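Accueil > Robotique > Démonstrations publiques

La journée portes ouvertes de Busmont, consacrée à la manipulation robotisée, se tint le 19 août 2021 dans une librairie. L'exercice principal consistait à saisir une souris d'ordinateur posée sur une table ronde.
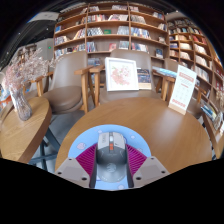 Quelle était la durée d'une séance ?
Chaque séance durait 50 minutes, questions du public comprises.

La société Tromine assurait la présentation technique — quatre passages au total — devant un public d'habitués et d'enseignants.
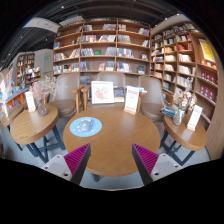
Les inscriptions, ouvertes en juin, furent closes à 44 participants par séance. Lubis en publia le compte rendu.

Le tapis bleu clair servait de repère au déplacement de l'objet.
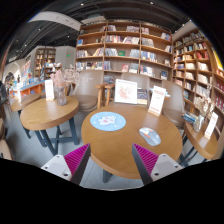

Postérité

Wildale accueillit ensuite une démonstration du même type.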